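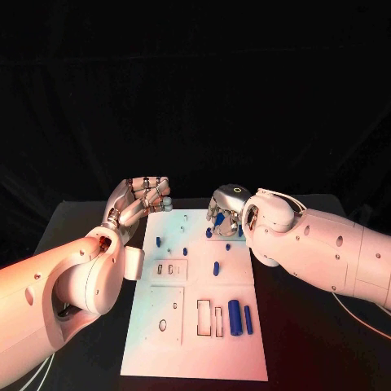 Living with black curtains (and other dark things that show everything)

Posted 12/09/2021 by Piret Kairys

I bought my first black curtains on the theory that black doesn't show dirt. I would like a word with whoever started that theory. Black doesn't show coffee, I'll give it that. It shows lint, dust, cat, toast crumbs, the outline of every hand that ever pulled it shut, and a pale gray stripe where the sun has been at it.

After more than 10 years of hanging, washing, dropping and swearing at dark fabric, I have some habits that work. Several of you asked for them after the April page on window screens, so get comfortable.

Before you hang them

Wash a hidden corner first. Wet a white rag, rub it on the inside of the hem and look at the rag. If it comes up gray, the curtain will happily share that color with your windowsill, your wall and your light socks. Wash it alone, cold, until the rag stays mostly white.

Check the hem before you trust the length. I once hung a pair straight from the package and they were fine. Then I washed them and they became the kind of curtains that show your ankles. Cotton shrinks. If the label is vague about what the fabric is, assume there's cotton in there somewhere, waiting.

Creases

New curtains come folded into a brick, and the fold lines are in no hurry to leave. Hang them damp from the wash and let the weight do the work. Pull gently down on the side hems, then go away and leave them overnight.

For creases that are still there in the morning, use a steamer and work from the top down, on the back side. If you must iron, iron the back through a thin cotton dish towel. A hot iron directly on black fabric leaves a shine, and the shine is forever. I have a very elegant iron-shaped one at knee height behind the armchair. The armchair will be staying where it is.

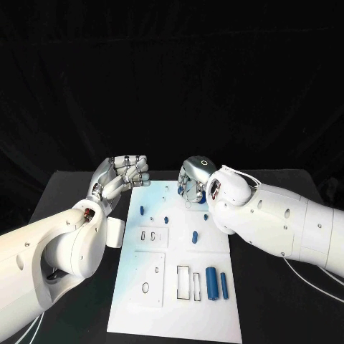
Diagonal creases are a different animal. They usually mean the rod isn't level or one hook is in the wrong slot, and you can steam those until you run out of water and they'll be back by supper. Get the stepladder and look at the hooks first. Yes, I know where the stepladder is. Under everything.

Lint and dust

Vacuum with the soft brush, low suction, top to bottom, once every couple of weeks. High suction will eat the curtain and then make a noise like a goose.

A barely damp rubber glove beats a lint roller on most woven fabric. Stroke in one direction and the hair rolls up into a little sausage you can pick off. Siiri Vaher wrote in to say a dry window squeegee does the same job faster. I tried it on velvet and take no responsibility for the velvet. On plain cloth she's right.

Never dry them in the same load as towels. I shouldn't need to say this, and yet I did it twice.

Washing

Cold water, inside out if they're lined, short cycle, no fabric softener. Use less detergent than the cap suggests. Most of the white streaks people write to me about are soap that never rinsed out. If you have streaks already, run an extra rinse with half a cup of white vinegar in it (vinegar only, please, and never anywhere near bleach). The smell goes when the fabric dries.

Line dry in the shade. Sun fades black to brown, then to a sort of discouraged plum.

Judging the color

Don't decide whether a curtain has faded by lamplight. Colored bulbs are the worst for it, and warm ones aren't much better. Take the curtain to a window at midday and compare the face with the inside of the hem, which has led a sheltered life.

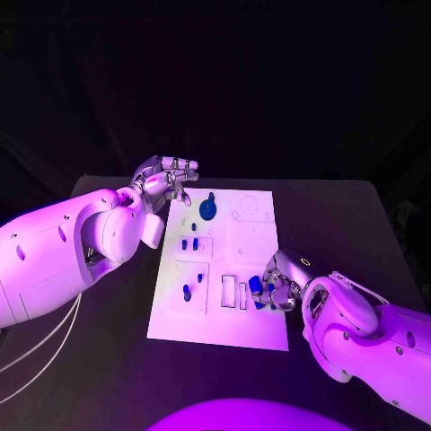

Black curtain and dark gray tabletop in magenta-violet light.

Dark tabletops

Same misery, flatter. Dust with a slightly damp microfiber cloth, then go over it again with a dry one before the water has time to leave marks. Skip the spray polish. It looks wonderful for an hour and then collects fingerprints like a police station.

Pale scratches on dark painted wood can be toned down with a matching wax crayon, rubbed in and buffed with an old sock. Try it underneath first. On glass or metal the crayon just sits there looking like crayon.

If you write or cut at a dark table, put down something white to work on. You'll see what you're doing, and dropped pins show up before your elbow finds them.

A few from the mailbag

Ott Kuusk keeps a clothespin on the leading edge of each curtain and pulls by that, so the fabric never gets a greasy handprint. It looks a bit like laundry. It works.

Maarja Rozīte sews flat washers into the bottom corners of light curtains to keep them hanging straight. Use stainless or brass, or take them out before washing, unless you're fond of orange.

Next time: squeaky drawers, and the candle stub I've been rubbing on mine for 7 years.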